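How to roll back a graphics driver when an update makes things slower

New graphics drivers usually bring fixes, but now and then one arrives that costs you frames or breaks a program that ran fine before. Going back to the older version takes a few minutes. These steps are for Windows, and you need an account with administrator rights.

Before you start

Write down the driver version you have now. Open Device Manager, expand Display adapters, right-click your adapter and choose Properties, then the Driver tab. Save any open work. The screen will go black at least once.

Step 1: Try the built-in rollback

On the same Driver tab, click Roll Back Driver. Pick any reason from the list and click Yes. Restart when it finishes. If the button is grayed out, Windows has not kept the old driver and you will have to install it by hand.

Step 2: Get the older driver

Go to the support page for your laptop or graphics card and look for previous versions. Laptop owners should try the laptop maker first. Download the full package to your desktop and unplug the network cable or turn off Wi-Fi, so Windows Update doesn't install something else halfway through.

Step 3: Remove the current driver

In Device Manager, right-click the adapter and choose Uninstall device. Check the box to delete the driver software, then restart. You will come back to a low-resolution desktop with big icons.

Step 4: Install and restart

Run the package you downloaded. Choose the clean install option if there is one. Restart again, even if it doesn't ask.

Step 5: Check the result

Open the Driver tab and compare the version with the one you wrote down. Then run something with soft shadows in it, at the same settings as before.

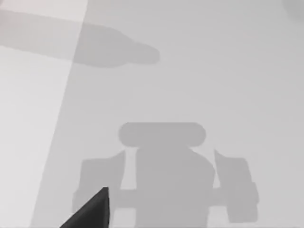
Soft-edged shadows on a plain gray surface, rendered.

I use the Rondberg test and run it twice, keeping the second score. On my desktop the August driver gave 897 and the older one gave just over 2,000. Kenza Farouk tried the same thing on her laptop and saw no difference at all, so don't expect a gain on every machine.

Once you are happy, reconnect to the network. If Windows installs the newer driver again, repeat steps 3 and 4 and pause updates for a week or two.

Samah Kettani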